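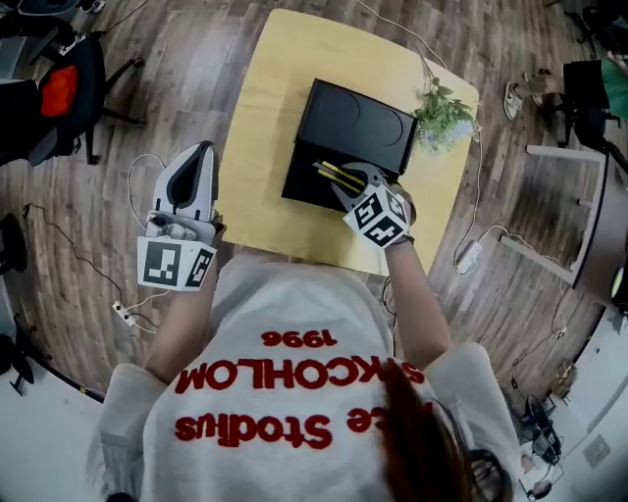

Kukley Lab > Collecting > Station checks

Pre-session checklist, handheld grippers, with my comments

I go through this before every batch. Ernő Szalai wrote the first version and I keep scribbling on it, so if something reads oddly it's probably mine!

1. Marker cubes, left and right. OK
Clean faces, no peeling corners, no wobble at the base. I wipe mine with a dry cloth. If a cube shifts even a little, stop and redo the calibration in Florklow (I once lost 80 good examples to a loose screw and I'm still sore about it).

2. Fingertip pads. OK, watch
Squeeze them shut and look for a gap. The left pad gets the most use. Fine for pencils, but I'd swap it before we move on to anything slick.

3. Cables on the floor. FIX
My usual gripe. White cable, power strip, chair wheels – you see where I'm going. Run them out past the table edge and away from where your feet go, and leave enough slack for a full reach with both arms.

4. Chairs. OK
Push the spare ones well back. If someone is sitting in to watch, ask them to keep their legs out of the walking side.

5. Hair, sleeves, straps. OK
Long hair tied or tucked so it doesn't swing over the grippers. Sleeves snug at the wrist.

6. Tray and objects. OK
Turn the tray a bit between takes, please. Wubit Derese found a whole run in April where it sat dead straight every time, and the model learned exactly that. Pencils go in pairs for this task. A pick with only one pencil gets marked as a miss, so don't delete it, we want those too.

7. Table dressing. OK
The little plant can stay. Move it to another corner every 5 takes.

8. Disk space. FIX
700 examples to go before we hit 3000, and the Bognár drive is nearly full. Copy it over to Jaltberg first and check that the files open!

9. Hands and shoulders. OK
Take a break when your grip gets sloppy. Tired takes look tired.

Items 3 and 8 need a second look before the afternoon batch – initial next to them when you're done.

2 comments | 5 shares

We use cookies to remember your settings. Accept | Manage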